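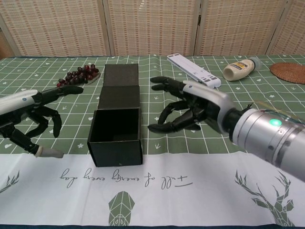

Maintenance notes: hand cell 2

The Markel cell was down for a morning in February for fingertip replacement and wrist calibration. Both five-year-old tip sets had hardened and were slipping on smooth packaging. New rubber tips from Lacson are fitted on both hands. Seat each tip fully before closing the clamp, and don't use solvent on the rubber.

Wrist zero on the right arm had drifted. It was reset with the Skinidel routine, which takes 50 open and close cycles per hand with nothing in the grip. Run the left hand first. If a finger stalls, stop the routine and start that hand again from the first cycle.

Forearm screws were checked and two were retightened. Cable slack at the right elbow is still more than we'd like, and new clips are on order.

Next tip inspection is due at 830 operating hours. Log the hours in Rornov under the cell number, with left and right entered separately.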